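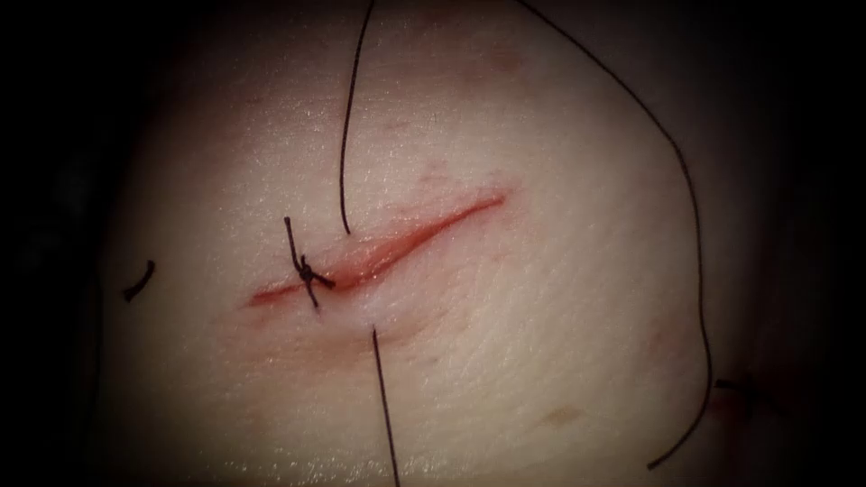 Do stitches hurt? A reader in Medrano wrote in to ask. Most people feel a pinch from the numbing shot, then only some tugging.

Search Kistometti Kids Type a word

A stitch is a loop of thread that holds the 2 sides of a cut together – the skin does the healing. The thread is called a suture.
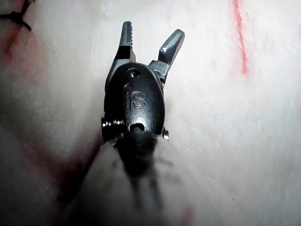
Each loop is tied with a knot, and the ends are snipped short. The needle is curved so it can go down one side and come up the other.

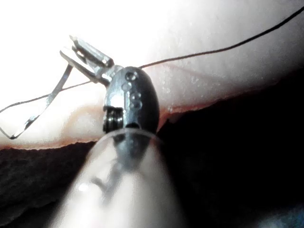 Can't you just use glue, asks Polto? For some small cuts, yes.

We use cookies. OK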